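Automated bin picking at the Skivcombe works

Automated bin picking at the Skivcombe works is a materials handling system used in the assembly hall of Nambiar, a manufacturer of wooden and plastic fittings for shop interiors. It takes parts out of open metal bins and places them on trays for the assembly benches. The system is known inside the company as Trunora. It replaced a manual task called "feeding", which was done at the same place in the hall for many years. The change is often mentioned in the region because the company kept all the people of the feeding team, but gave them different work.

Background

Before automation, blocks and spacers came from the saw room in mixed bins. A feeder stood at the bin, picked out the parts one by one, turned them to the correct side and laid them on a tray. One tray served one bench. The work was simple to learn but hard on the back and shoulders, because the feeder had to bend over the wall of the bin, and the last parts were always at the bottom.

The team had 7 feeders, divided into an early and a late shift. Absence in this team was higher than in the rest of the hall, and new workers usually asked for a transfer within the first year. The management first tried lower bins and a tilting table. Both are still used in the packing room, but they did not solve the problem of mixed parts, which had to be sorted by eye.

The project began in November, when Nambiar made a contract with Altow, an engineering office that builds handling cells for small factories. The leader on the side of Nambiar was Keerthana Chacko, at that time the production planner of the hall. She had worked as a feeder herself before she moved to planning, and she asked that two persons from the feeding team take part in every test.

Operation

The arm works above the bin and lowers a gripper between the parts. In the mixed bin the parts lie in any direction, and some of them rest on others. The control program chooses a part that lies free on top, and only after it is removed are the parts under it considered. A part close to the wall is more difficult than one in the middle, for the gripper needs space on both sides of it. If no part can be reached safely, the cell stops and calls the operator with a yellow lamp.
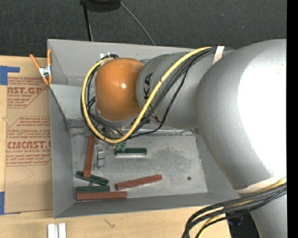
KUKA arm over an open metal bin with reddish-brown and dark green blocks.

The cables are led along the outside of the arm and held with straps. This was a decision of the workshop, which wanted to change a cable without opening any cover. It has a disadvantage - the loop near the wrist needs free space when the arm turns, so some positions near the bin wall are not allowed in the program. Operators check the straps at the start of each shift.

Two modes are used. In the normal mode the cell empties a bin without help. In the guided mode an operator selects the next part on a screen, and the arm picks it. The guided mode was planned only for the test period, but it stayed in use for new types of parts and for bins which contain broken pieces.

A full tray is taken away by a short conveyor. The cell fills 272 trays in a normal day with two shifts. The best day on record had 334 trays, during the preparation of a large order for a furniture chain. The manual team did not keep such records, so an exact comparison is not possible, and Nambiar has never published one.

Changes for the workers

The job of feeder does not exist any more in the assembly hall. Of the former team, four persons became cell operators, two moved to final inspection and one went to the saw room at her own wish. The wages of the operators were raised by one grade after a discussion with the works council. In final inspection the grade stayed the same, which caused some complaints in the first months.

The work of an operator is mostly watching, answering calls and preparing bins. The body is less tired than before, but several operators reported that the day feels longer. One of them said in the company newsletter that in the old job "the hands were busy and the head was free, and now it is the opposite." As an answer to this, operators and assemblers began to change places every two hours. The rotation was first a trial and later became the rule on both shifts.

Training was organized inside the company. Each operator received a course of five days, with two days at the workshop of Altow and three days in the hall. The course covered the safe stop, the entering of the cell, the teaching of a new part and the replacement of gripper fingers. Changes of the program itself remained with the engineers, but after requests from the operators a part of the settings was opened to them. They can now set the speed and the order in which types of parts are picked.

There was also a change for the saw room. The cell needs parts without long splinters, and bins that are not filled to the rim. Saw operators had to follow new filling rules, and some of them felt that the machine in the other hall was now telling them how to work. Chacko later described this as the weakest point of the project, because the saw room had not been invited to the tests.

Criticism and later development

The main criticism inside the company concerned the dependence on one cell. During a fault in the first winter, all benches waited for most of a shift, and former feeders filled the trays by hand. Since then one manual feeding place is kept ready next to the cell, and each operator works there for a short time every month so that the skill is not lost.

The list of parts which the cell can handle has grown to 1325 entries, many of them the same shape in different lengths. Very thin strips and parts with a sticky surface are still sorted by hand. A second cell for the packing room was discussed, but the plan was put aside until the floor of that room is renewed.

See also

Bin picking
Industrial robot
Job rotation
Materials handling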